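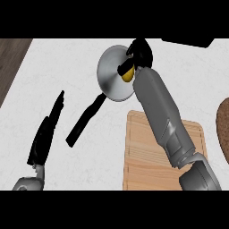
How often do you have to re-zero the joints on a two-armed robot? Once a month is plenty for mine, plus any time an arm has been unbolted or has bumped into something hard.

I got that question in my mail again this week, so let me tell you how January's went, and you can make a cup of tea first if you like, as I do tend to wander.

My pair of arms sits on a Vaughan bench in the back room, with an Orkari controller underneath where I can kick it by accident (and have). Before I touch a wrench I always run the kitchen program in simulation, the one with the marble counter, the silver frying pan and the wooden cutting board. The right gripper takes the pan by the rim, and the left one waits its turn over on the handle side. I've watched it so many times that I can tell when a joint value has gone strange just from the way the forearm comes across the board. It's a nice way to start a job, and a dropped pan in there costs me nothing!

Then I go to the real arms. Power off, covers off, and out comes the little Trestier pin set, which I bought used and love more than is reasonable. You pin each joint at its mark, power back up, and read the encoder. The right elbow should say 1569 on my setup. It said 8 counts under, and so did the wrist, which made me suspicious, so I pulled the pins and did the whole thing over. Same again. I had forgotten to let the arm settle against the pins before reading, a mistake I make every winter, when the grease is stiff and everything moves like it just got out of bed.

Second time through I also checked the base bolts and found one I could turn with my fingers. All the rest were snug. I put it back at 11 newton-meters with a dab of threadlocker and left it overnight, and by breakfast the elbow was reading where it belongs.

While the covers were off I wiped out the old grease and put in the Cemport stuff, the thin kind in the gray tube. Go easy with it. I overfilled a wrist last year and was wiping drips off the bench until spring.

Save the new offsets under a new name, please, and keep the old file. I write the month on mine. The left arm still has a tiny tick in its shoulder that I can hear but can't find, so that's my project for the next free evening.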